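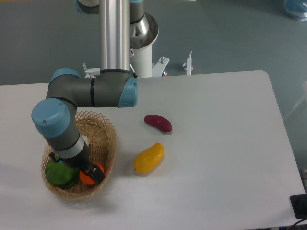 Does a tetanus booster really need to be repeated every ten years?

For most adults in the US that's the standard advice, and it can come sooner if you get a deep or dirty wound and your last shot was more than five years back.

I picked that question to open my report because it's the one my own family couldn't answer. My mom thought it was once and done, my uncle thought it was only for people who work on farms, and I had no clue when my last one was (I had to call the clinic, and they had to call me back!). So for my health science project this summer I decided to find out how much people in my town know about tetanus shots, and whether a simple reminder card would help.

What I did

I wrote a short paper survey with 5 questions and handed it out in July at two places, the Parnel pharmacy and the Hivach community center. I wanted 100 completed surveys and I got exactly 100, mostly because I kept going back until I had them. Everybody who answered was over 18, and I didn't ask for names. The questions were about when their last shot was, how often they thought they needed one, how tetanus gets into the body, whether it spreads from person to person, and where they keep their shot records.

What I found

Out of the 100 people, 76 could not tell me the year of their last tetanus shot. I expected that number to be high, but wow. A lot of them wrote things like "when I was a kid" or "Army." I counted those as not knowing, and my teacher and I went back and forth on that one, so keep it in mind when you look at the number.

The rusty nail thing came up over and over. People wrote "rust" as the cause, when it's a bacteria that lives in soil, dust and manure. A rusty nail can be a problem since it makes a deep puncture and has often been lying in the dirt, but a clean-looking garden tool can do it too. Plenty of people also thought you could catch it from somebody else, and you can't.

The card

I made 2 versions of a wallet card. The Räsänen version (named after the street I live on) had just a line for the date and a line for the next one due. The Kumex version, which is our school team's name, had the same lines plus a paragraph about the disease. I left a stack of each on the pharmacy counter. The plain one ran out first and I had to print more, while the wordy one was still sitting there when I went to pick up the leftovers on 10th August.

Problems

My sample isn't random. People standing in a pharmacy probably think about health more than other people do, so the real numbers could be worse. I also never found out if anyone filled in their card or went and got a shot. If I did this again I'd ask people to let me follow up by phone after a few months, and I'd print the survey in Spanish too. I did get my own booster, by the way, and my arm was sore for a day.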